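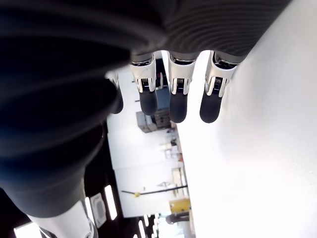 Wrist cam on the four-finger hand: keep it or move it?

gravelpit_dan
Got the Tolbridge hand bolted up finally and I'm trying to decide where the camera lives. Right now it's on the wrist looking past the fingers, and the sleeve eats most of the top and left of the view. The black fingertips show up fine against the white on the right. Against the dark sleeve, not so much. My other option is a fixed camera over the bench running off the same Ternudora controller. Anybody run both?

mossyservo
I ran wrist only for 8 months and loved it. You get the fingertips all the time no matter where the arm goes. Ditch the sleeve though, or at least tie it back. That's a lot of fabric for a camera to be staring at.

gravelpit_dan
Sleeve stays, sorry. I had a cable snag on the elbow the first week and I'm not doing that again. I could maybe cinch it up closer to the wrist?

PlumBob_2118
Cinch it. I used a strip of hook and loop and got a good chunk of my picture back. Also, are those coil springs at the knuckles the stock ones? On mine the stock springs were so weak the fingers wouldn't open all the way after a hard squeeze. The Warkeswood kit is stiffer and cost me 2 evenings of swearing to put in.

mossyservo
Going to disagree on the stiffer springs. You lose grip for every bit of return you add, and the motors in that hand aren't big. I put mine back to stock after crushing zero cans and dropping plenty of them.

PlumBob_2118
You were lifting full cans with a hand meant for parts bins, so, yeah.

mossyservo
They were soup cans! It's a fair test!

tinlid
Can we get back to the camera? The one thing that would bug me is the glare on the knuckles. Polished metal with strong light from the right is going to mess with anything that looks for edges. I dulled mine with matte tape and my finger tracking quit jumping. And the background is going to move every time the wrist turns. Dan's got ceiling lights in view and the room's sideways, so auto exposure is going to hunt like crazy. Lock it.

gravelpit_dan
Ok the exposure thing makes sense. It does pump brighter and darker when I swing it around, I figured the camera was junk. Where do I lock it, in the Ternudora software or on the camera?

tinlid
On the camera. The Ternudora setting goes back to auto when you power cycle, at least on my version. I'm at 600 on the exposure slider but my shop is pretty dim, you'll want less.

hexkeyhoarder
Overhead guy here. I gave up on wrist cams and went with a Hwang on a pole over the bench. Calibrated it once in October and haven't touched it. The hand blocks the part right when you close on it, I'll give you that, but I know where the part was a second ago and that's been plenty for me.

mossyservo
"Where it was a second ago" is how I knocked a whole tray on the floor.

gravelpit_dan
Leaning toward both then. Going to cinch the sleeve, tape the knuckles and lock the exposure first, before I spend money on a pole. Leaving the springs alone for now. PlumBob, what width hook and loop did you use?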